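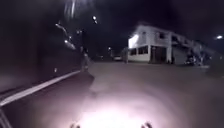
The night trade

By Violeta Arancibia
November 2020

The first tray of rolls comes out of the oven at Gravari at 1.40 in the morning. Samran Phromma slides it on to a rack, checks the undersides of two rolls and puts in the next. He has worked nights at the bakery for six years and has no plans to change.

"People ask if I miss the evenings," he says. "I have evenings. They're just at nine in the morning."

Timton has always had people up at night. The dye works ran three shifts until it closed, and the cafés by the gate kept the same hours. When the works went, most of the cafés went too. What is left is smaller and more scattered: the bakery, the sorting depot at Senlow, two care homes, a taxi office and a pharmacy that opens through the night from Thursday to Sunday.

The bakery makes 935 loaves on an ordinary night, and more before a weekend. Most go to shops and schools. Orders from restaurants fell away in the spring and have only partly come back, so the owner, Jonas Hollenstein, has taken on more sliced bread, which he does not much like making.

"It pays for the rye," he says. 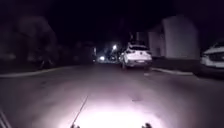
A Timton road at night.

Getting to work is the main complaint among those I spoke to. The last bus to Senlow leaves the town centre at 11.10pm, and the late shift at the depot begins at midnight. Staff who don't drive either arrive far too early or share a taxi. Yuzhen Pan, a sorter, pays for a third of a cab four nights a week and walks home in the morning.

She has kept a record of what it costs her. Last month it came to £63. She has asked the bus company whether the last service could run half an hour later, and was told the timetable would be looked at in the new year.

The pharmacy, Feng, is quieter than it used to be. Dehua Cui took over the night counter when the previous pharmacist retired, and expected to be busy with emergencies. Most of what he sells between midnight and six is paracetamol, infant formula and cough sweets. Some customers come in mainly to talk. He keeps a chair by the counter for them, now moved back two metres and marked with tape.

"I had a man who came in every Friday for plasters," he says. "I don't think he ever cut himself." 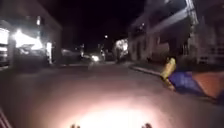
Parked cars by a lit building, with another car coming the other way.

Sleep is the subject everyone gets round to. Phromma goes to bed at noon with foil over the window. Pan sleeps in two halves, before and after the school run. Cui has tried both and settled on neither.

Hollenstein, who is 23 years into the job, no longer does full nights. He comes in at four to see the vans off and stays until the shop opens at seven. By then Phromma has swept the floor and hung up his apron, and the first customers are waiting outside for rolls.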